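Partagé 93 fois · 6 commentaires

3.2 Le plan de travail et la place des choses

Avant d'en venir aux résultats proprement dits, nous voudrions nous attarder un peu sur la table, parce qu'elle a fini par occuper dans cette étude une place que nous ne lui avions pas donnée au départ. Notre question initiale portait sur le rangement des petits ustensiles dans la préparation des boissons fraîches, et la table n'était pour nous que l'endroit où cela se passait. C'est Visitación Llorente, en relisant les premiers carnets au mois de juin, qui a remarqué que presque toutes nos notes parlaient de places : la place du bol, la place où l'on pose le verre quand on a besoin d'espace, la place qu'on croyait libre et qui ne l'était plus. Nous avons donc repris le protocole en partant de là, avec un certain plaisir, il faut le dire, et pas mal de ruban adhésif.

Le poste étudié, que nous appelons Romeo dans la suite du texte (les deux autres, Tider et Grasov, sont décrits à la section 3.4), sert à préparer des boissons servies avec des glaçons. Le matériel y est modeste et plutôt disparate, comme dans une cuisine où l'on a gardé ce qui plaisait : des bols de couleurs tendres, un gobelet en plastique bleu clair, un verre à pied transparent, un plateau clair aux angles arrondis qui porte l'inscription « TAIJI BEAR » et une tête d'ours faisant un clin d'œil. Nous avons tenu à conserver ces objets ordinaires. Une vaisselle uniforme aurait facilité la saisie, mais elle aurait effacé une partie de ce qui nous intéresse, à savoir la façon dont un objet que l'on reconnaît du premier coup d'œil retrouve plus volontiers son emplacement qu'un objet semblable à tous les autres.

Le plan de travail est divisé en grands rectangles par des bandes de ruban bleu. L'idée vient des établis de l'atelier Trummer, où Florian Marti avait vu des zones tracées au sol et sur les tables, et elle nous a séduits par sa simplicité : on colle, on regarde, on décolle, on recommence. Nous n'avons attribué aucun nom aux cases et n'y avons rien écrit. Les consignes données au début de chaque session tenaient en deux phrases, l'une sur les glaçons, l'autre sur le plateau, et le quadrillage lui-même n'y était pas commenté. La figure 2 en donne un aperçu à différents moments ou sous différents angles.
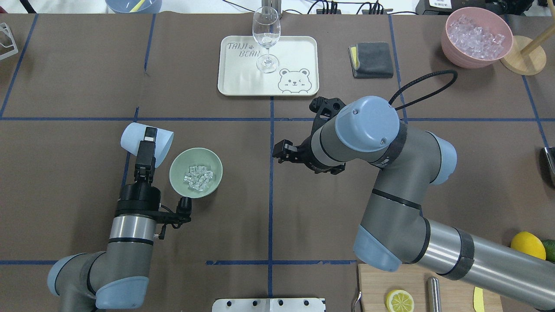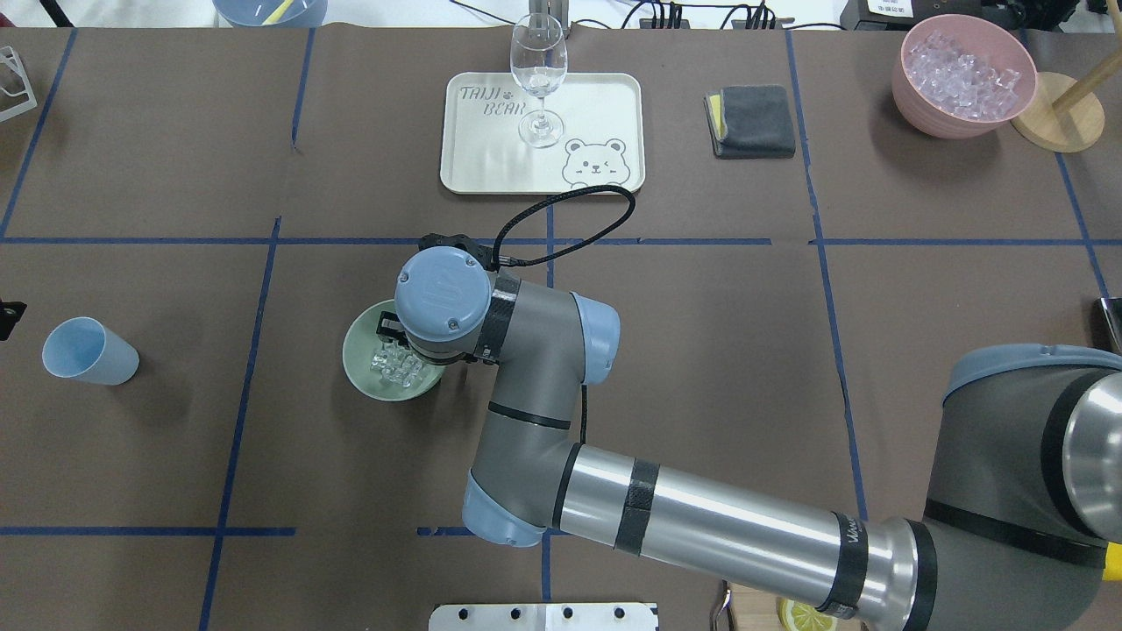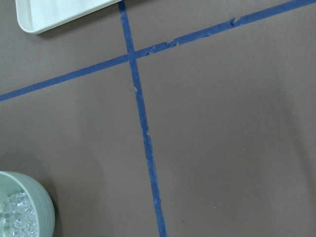
Figure 2. Le plan de travail du poste Romeo et ses bandes de ruban bleu.

Nous avons retenu 93 préparations pour l'analyse. Chacune commence avec les glaçons déjà dans leur bol et se termine lorsque le verre est garni et que le reste de la vaisselle a regagné un emplacement stable, ce dernier point étant laissé à l'appréciation de la personne qui codait la session. Ho-yin Chang et Karthik Gunawardena ont codé séparément, puis confronté leurs grilles autour d'un café, souvent plus longtemps que prévu. Les désaccords portaient presque toujours sur le même genre de cas - un gobelet posé à cheval sur le ruban, un torchon que l'un considérait comme rangé et l'autre comme abandonné. Plutôt que de trancher une fois pour toutes, nous avons gardé une catégorie « entre deux cases », et nous ne le regrettons pas, puisqu'elle s'est remplie d'une manière assez parlante.

Un mot sur les glaçons, qui sont au fond les vrais maîtres du calendrier. Tout le reste peut attendre, eux non. Un bol de glace laissé trop longtemps sur la table donne un fond d'eau, des cubes qui se soudent entre eux, un service moins net, et ceux qui ont l'habitude de recevoir chez eux le savent bien mieux que nous. Nous avons donc fixé une durée maximale de 10 minutes par préparation, au-delà de laquelle la glace était remplacée et la session reprise du début. Cette règle a eu un effet que nous n'avions pas cherché : le bol est devenu le premier objet auquel on s'occupe de faire une place, et les autres se sont arrangés autour de lui, un peu comme les convives autour du plat quand il arrive encore fumant.

Le plateau joue le rôle inverse. On y touche peu, on s'en approche pour y déposer quelque chose, et il reste volontiers au fond de la table, à distance des gestes les plus vifs. Fabian Schnyder le comparait dans ses notes à l'étagère du haut dans un placard, celle qu'on ne dérange pas pour rien. L'image est jolie et nous l'avons gardée comme nom de code pour toute zone peu sollicitée mais jamais vide bien longtemps. Un verre à pied y trouve une assise qui rassure, avec un rebord pour marquer la limite, et l'on hésite moins à travailler à côté lorsqu'il s'y trouve que lorsqu'il est posé directement sur le plan de travail.

Reste la question du gobelet, la plus amusante à suivre et la plus pénible à coder. Un gobelet léger se couche pour un rien. Nous avions d'abord prévu de compter chaque gobelet couché comme une erreur, puis nous avons renoncé à cette idée, un peu honteux de notre sévérité. Un gobelet peut être incliné parce que l'on verse, couché parce qu'on l'a poussé, ou laissé sur le côté sans que cela gêne qui que ce soit dans la suite de la préparation. La position seule ne permet pas de départager ces cas. Nous notons désormais la position et le geste qui précède dans deux colonnes distinctes, et lorsque le geste manque dans l'enregistrement, la seconde colonne reste blanche.

Il faut enfin parler de l'usure du quadrillage, sujet que l'on trouvera peut-être bien humble pour un article, mais auquel nous avons fini par nous attacher. Le ruban de masquage supporte mal les bols que l'on fait glisser, l'humidité, les coups d'éponge. Ses bords s'effrangent, de petites languettes se soulèvent, et aux croisements, là où deux épaisseurs se superposent, on sent nettement le relief sous le doigt. Fallait-il le remplacer dès les premières déchirures ? Nous avons d'abord pensé que oui, par souci de propreté. Puis nous avons constaté qu'une bande fraîchement recollée ne tombait jamais tout à fait au même endroit que l'ancienne, et qu'un décalage minime suffisait à faire basculer un objet d'une case à l'autre dans nos relevés. Le ruban a donc été conservé tant que ses lignes restaient lisibles, et les réparations ont été consignées dans le carnet du poste avec le numéro de la session en cours.

Cette prudence a un coût, que nous assumons. Une bande abîmée attire l'éponge et retient les miettes, et les petites pièces de vaisselle à fond plat s'y calent parfois de travers. Pour les postes Tider et Grasov, où le tracé est plus récent, nous avons adopté un ruban un peu plus large et arrondi à la main les extrémités qui arrivaient au bord de la table. Les relevés de ces deux postes sont encore trop peu nombreux pour être comparés à ceux de Romeo, et nous les présentons à part, avec les réserves d'usage, dans la section 3.4.

Ce site utilise des cookies pour mesurer son audience. Accepter · Refuser · Paramétrer
Recevez nos nouveaux articles par courriel : inscrivez-vous à la lettre d'information.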